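Stavero Handling Pilot: Review Group
Minutes of the meeting held on March 30, 2021

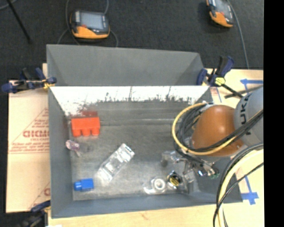 1. Teaching by remote control. The group heard the case for continuing to teach the picking task by having an operator drive the arm from the controls, with each run recorded and used for training. The project side reported 1439 recorded runs to date and asked for that figure to be noted as a success. The group noted the figure. Several members said that a count of recordings tells us how long operators sat at the controls and very little else. It was also pointed out that the bin holds a red toy block, a blue one, a long clear plastic package and a few other small things, with plenty of bare metal between them, and that the bins at Kundaton are filled to the rim. The project side replied that everyone starts with a thin bin. The group asked when it would stop being thin and did not get a date.

2. Clear packaging. A member asked how the operators cope with see-through items when the grey of the bin shows straight through them. The answer was that a practised operator does well enough. The group was not satisfied with "well enough" and asked for failed grasps on clear items to be listed separately from the rest. At present a failed run is deleted and repeated, so the recordings contain mostly good behaviour. Two members thought this would leave the arm with no idea what to do after a slip. The project side disagreed but had no results to put against it.

3. Teaching by hand. Wunderlich's written note was taken as read. It proposes switching off the remote link for part of the work and moving the arm by hand through each pick. The note claims operators could be trained in 35 minutes by this method, against 70 for remote control. The group asked where both numbers came from. They appear to be from a single trial with staff who had used the arm before. It was further objected that a person standing at the bin gets in the way of the view, and that recordings made like that may be of little use once the person steps back. Agreed that a small comparison is worth doing, on the same items and with operators new to both methods.

4. Bin and clamps. The bin is held to the worktop with clamps and the project side is content with this. Asked whether anyone checks that it sits in the same place from one session to the next, they said the tape marks on the surface serve for that. The group would like a measurement written down at the start of each session. Agreed, with some grumbling about paperwork.

5. Gravutmont offer. Gravutmont has offered to take over the recording work at a fixed price per run. Not supported. Paying by the run would encourage short, easy picks, and we have enough of those. The offer may be looked at again if it is reworded to cover difficult items.

6. Actions
Project side to keep failed runs from now on and mark them as failed.
Project side to report failures on clear items separately.
Wunderlich to supply the details behind the training times.
Comparison of the two teaching methods to be run with 4 new operators, results to the May meeting.
Bin position to be measured and logged before each session.

7. Any other business. A request to show the arm to visitors was put off until the comparison is finished. One member asked for it to be minuted that the arm has not yet been seen by this group to clear a full bin unaided. So minuted.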